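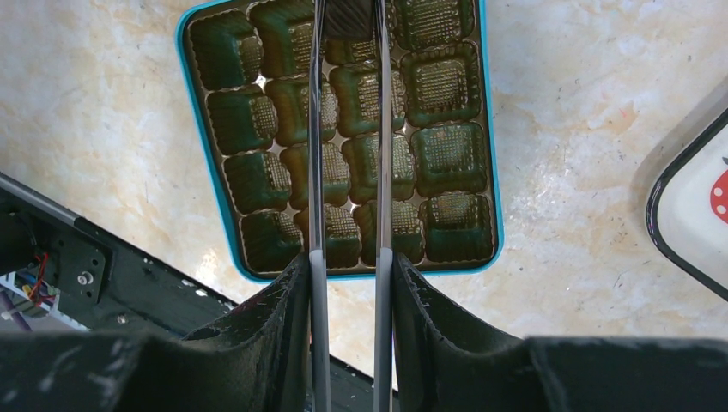

Bandeja de borde turquesa con el inserto de cavidades cuadradas, sobre la encimera de mármol.

11 de febrero de 2019

Sigo ordenando el material de bombonería. El inserto marrón dorado se guarda dentro de su bandeja, nunca suelto: las paredes entre cavidades son finas y se marcan con cualquier peso. El fondo gofrado retiene polvo de cacao, así que lo repaso con brocha seca. Nada de agua caliente.

Para los bombones de 10 g uso papel rizado aparte. Compré 300 cápsulas en Brisuvari en mayo y quedan 216.
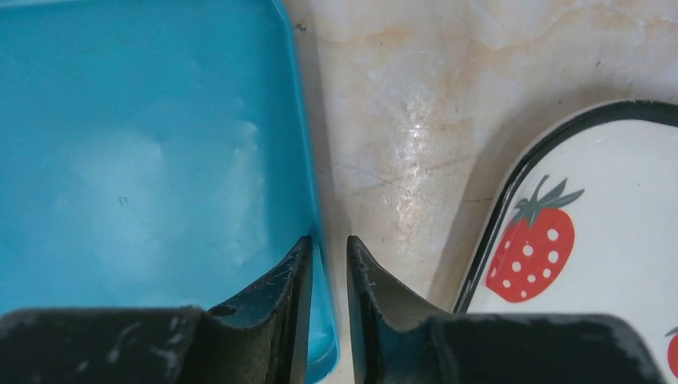 Recipiente de plástico azul turquesa y, a la derecha, parte de la bandeja blanca de la fresa.

Los recipientes planos van apilados en el estante bajo — altura útil, 19 cm — y las bandejas decoradas, de canto. Falta etiquetar la caja de moldes que me devolvió Aino.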